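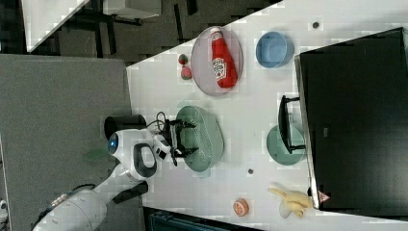 Table 2, February, mid-morning. Colander, crockery, ketchup and assorted fruit.

Crockery and play-food sort, continued. The aim was to settle which kitchen bits stay on the white table as the standing set and which go back to the Posgate cupboard. Eleni Ionescu has asked for a decision by the end of the month, having asked for one by the end of the last one too.

Went through what was out:

- Green colander, oval. Keep. Everything smallish ends up in it sooner or later, so it may as well live here.
- Pink plate. Keep. The ketchup bottle was lying on it label up when I came in, like a dish we'd been served.
- Light blue bowl. Keep, though it spends its life empty. Doina wants it for the fruit. The fruit has other plans.
- Teal-green plate. Undecided. Partly under the big black box at present, so it is at least not going anywhere.
- Banana bunch and half orange. Keep both. The orange is the only item on the list with a visible inside, and visitors always pick it up.
- Apple-ish thing, green and red. Keep.
- Pink-red thing next to it. Doina Vasić says peach, Eleni says tomato. Logged as "round fruit, pinkish" and moved on with my life.

The black box takes up far too much of the right-hand side. Asked Doina if it could go on the floor. She said yes, and went to lunch. I tried the handle, thought about my back, and went to lunch as well.

Measured the table again for the new shelf. Briem's order form wants millimetres: clear wall behind is 2288, shelf comes in lengths of 1000, so two of them and a gap at the end where pens will go to die. Depth still to be checked. The Miltach shelf is cheaper but only comes in beige, and we have suffered enough.

Wiped the tabletop down after lunch with the Jalton spray. It took off a sticky ring near the edge that I had taken to be permanent – possibly older than my contract. Smells of lemons now. Rinsed the colander too, which took longer than everything else put together. Every hole has its own opinion about water. Left it to drain for some 90 minutes and it was still dripping on my notes.

To do:

- Move box. (Two people. Doina has agreed in principle.)
- Retrieve teal plate, then decide.
- Proper labels for the cupboard. The current one says "FOOD ETC" and the etc. is doing most of the work.
- Ask Eleni whether the ketchup counts as crockery or food for the inventory sheet. There is no column for condiments.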